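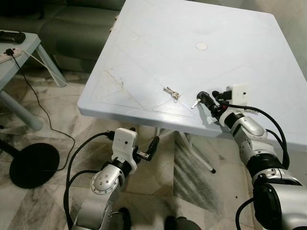 March, mid-afternoon, dye bench

Third go at the walnut bath, and I am finally getting a brown I would be happy to wear. I put 300 grams of the Stüber hulls to soak last night, brought them up slowly this morning and held them at 70 degrees for the better part of the day, with a stir whenever I walked past (and once or twice when I had no business walking past at all). Walnut gets everywhere, of course. The blue plastic table has brownish stains streaked across one side of its top, and if anyone has a cleaner that works on light plastic without dulling it, please write the name in the margin, I would be so grateful. I tried baking soda paste on a bucket lid and it did next to nothing.

The wool is the Skaseck two-ply, washed the long way, no alum on the first skein and a weak alum bath on the second. Sabine Rothe told me years ago that walnut doesn't need a mordant and I have repeated it to every beginner since, but side by side the alum skein is a shade warmer — closer to toast than to bark — and I think I like it better. I would want to see both after a few weeks on the window sill before I say so out loud.

The third skein went in for the last hour only, and it came out a soft tan with some unevenness near the ties. My fault, I tied them too tight again. Looser figure eights next time, and cotton string, please, the nylon slips.

Still to do:

Strain the bath through the old pillowcase and keep it. There is plenty of color left, enough for the Fudasstead sock yarn I keep promising to use up.

Dip one end of skein 2 in iron water, a very small pinch, and stop early. Last year's piece went nearly black and felt like rope.

Write up the card for sample 2080 before I forget which skein was which. Tags are on, but the ink on the last one has run a bit.

Order more hulls. Elell had the chopped kind, and they are so much easier to strain than powder.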